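The Chopstick Season
At a robotics club in Clerkholm, the hardest thing on the table is a thing you eat noodles with

By Svenja Bachmann

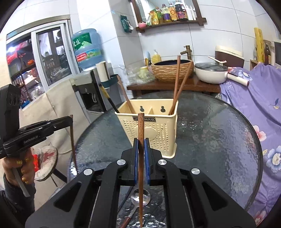 Celeste Barreto had wanted the club to build something that threw balls. She'd wanted it for most of a year, she told me, and had drawn it on the backs of envelopes and once on a paper tablecloth, and when the members of the Clerkholm student robotics club finally sat down to vote on their spring project, she made a speech for it that everyone agreed was a very good speech. Then they voted for chopsticks.

"I sulked until dinner," she says. "And dinner was noodles, so that was that!"

The project is called Pascu, and the idea behind it is easy to tell and (as I learned over two long afternoons) surprisingly hard to do. The students use hand-held grippers to go through small kitchen jobs over and over, putting utensils into a basket and taking them out again, and the recordings of all that handling are used to teach a robot arm the same jobs. The club has set itself a goal of 600 good recordings before the regional student showcase in May. When I visited they had 79 they were willing to call good, and a great many more that they talked about the way my grandfather talked about his early attempts at bread.

I should say that I'm a clumsy person, and I was given a turn anyway. You squeeze the trigger and the jaws come together, and for a moment you feel terribly clever, and then the chopstick rolls a little between the pads and swings around to point at your own elbow. A chopstick is thin at one end and thicker at the other, so where you take hold of it matters more than you'd think. Ecaterina Zamfir, who is seventeen and very patient, told me to pick it up closer to the thick end and to slow down. I slowed down. I dropped it a bit more gently.

"Everybody goes too fast," she said kindly, and handed it back.

What Ecaterina likes best is the work with two people, one gripper each, with a single basket between them. They have to keep out of each other's way without talking too much, and over the weeks she and Neusa Fontes have gotten so used to each other that they hardly look up. Neusa came to the club from the school orchestra, where she plays viola, and she says it's the same skill, breathing when the other person breathes. She also keeps the notebook, a fat green thing with pages and pages on angles, spoons, and which way a handle ought to face, plus one recipe for plum cake that I copied down with permission.

Their adviser, Theano Balaskas, taught shop for years before the club talked him into coming on board, and he would like it known that he was against kitchens. He wanted a proper bench with clamps. The students argued that a robot meant to help in a home ought to learn among the sort of things people keep in a home, with all the bottles and pots and bags that come along with it, and he thought about it for a week and came around.

"On a clean bench you learn about benches," he told me, and then went off to find somebody's missing jacket.

The arm itself lives at Mandach, the workshop building across town, and the club gets to use it for one evening at a stretch. Its first try at a spoon went nicely. Its first try at a chopstick ended on the floor, and so did its second, and Celeste, who by this point had forgiven the noodles, drove home with a list of changes already started in her head. They're going to try a slower approach and a firmer grip, and Neusa wants more recordings with the sticks leaning at odd angles.

As for the ball thrower, it's on the list for fall. Celeste has kept the tablecloth.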